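Tekle Woldemariam makes you coffee before he lets you ask him anything, and I was on my second cup before we got to the choir at all. He has led it in Skokascombe for seven years now, and he still gets nervous on Tuesdays.

"People tell me they can't sing," he says, laughing, "and then they hum the whole time they're putting their coat on!"

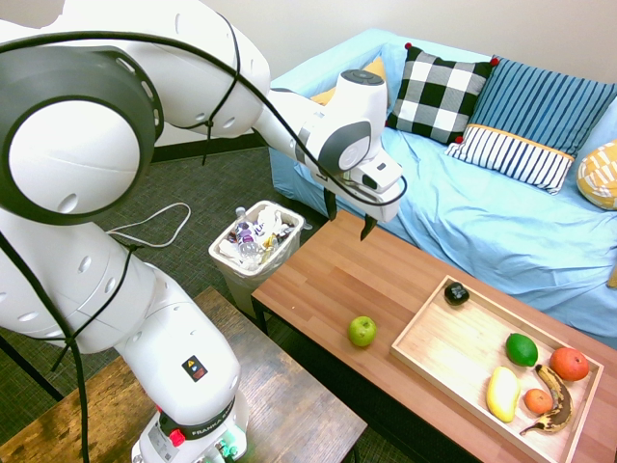

Learning by ear

Hardly anyone reads music, so he sings each line three times and they sing it back. "My grandmother taught me like that, over the dishes," he says. The November concert has five songs, one of them hers.

Recent stories
Yogesh Semwal on mending old radios
A walk along Guillot Lane

3 comments

Get our newsletter every week. Sign up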